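Ziven pulls its hand-held grippers after jaws fail to let go

October 4, 2024

If you borrowed a pair of grippers from Ziven over the winter, have a look at the release before you do anything else with them. The company has called back 101 pairs after a run of faults where the jaws closed on something and then stayed closed, trigger out or not.

I've been writing about the Vostbridge household project in this column for a while now, so some of you will know how it goes. People take a gripper in each hand and do ordinary chores with them – wiping, folding, putting things back on shelves – and the recordings go to Liem, where they're used to teach robot arms the same jobs. It's fiddly, tiring work and the people who do it get surprisingly good at it.

The trouble started in August. One of the Vostbridge crew was lifting a tray with both hands when the left jaw locked on. They couldn't put the tray down properly, tried to shake it loose, and got a thumb caught between the trigger and the housing. A bruise and a split nail, so nothing awful, but it took two other people and a screwdriver to get everything apart. Two more lock-ups followed within 19 days, both on the left hand again, and that's when the site stopped and rang Ziven.

I went out there last month, after the replacement springs had gone in, and the chore on the go was cleaning a flat board, with a pink cloth in one gripper and the other one up against the board's edge. I had a turn myself later on (badly!) and I can tell you the squeeze is stronger than you'd expect for something that weighs so little. 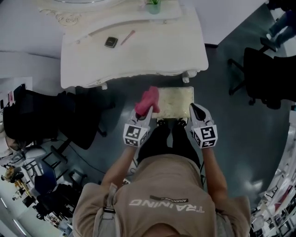
Arberg, which runs its own crew on the same model, told me its people had been complaining about sticky triggers since the start of winter and had been told to clean them more often. Cleaning did help for a day or so, they said, and then the stickiness came back, usually worse on whichever hand did the most pinching. They'd like to know why a cleaning tip went out months before a recall did. So would I, frankly.

Ziven's answer, in the notice it sent round to customers, is that the early complaints looked like lint. The notice now puts the fault down to a return spring that loses its tension after long use. Once it's weak enough, the jaw can still be pulled shut but there isn't enough push left to open it again. The company says a batch of 600 springs from the same order has been set aside and won't be fitted to anything.

The new spring is thicker, and there's a small release tab at the base of the jaw that you can flick with a thumb if it ever sticks again. I asked why there wasn't a tab in the first place and was told the design was kept as light as possible, because people hold these things up for hours at a stretch. Fair enough, I suppose, though my wrists would have put up with a few more grams.

Vostbridge has also changed a few of its own rules. Sessions are shorter, there's a second person within reach whenever anything heavy or breakable is being lifted, and glassware is off the list of chores until the repaired pairs have done a full 3 months. Liem says the recordings made with faulty grippers are being checked too, as some of them may show a hand tugging at an object it was meant to be setting down. You wouldn't want a robot arm picking up that habit.

Pairs sent back to Ziven are being repaired free of charge, with postage covered both ways. If yours has a trigger that feels slow or gritty, the advice is to stop using it, leave the jaws open and keep your fingers out of the housing. The model number is on the underside of the handle.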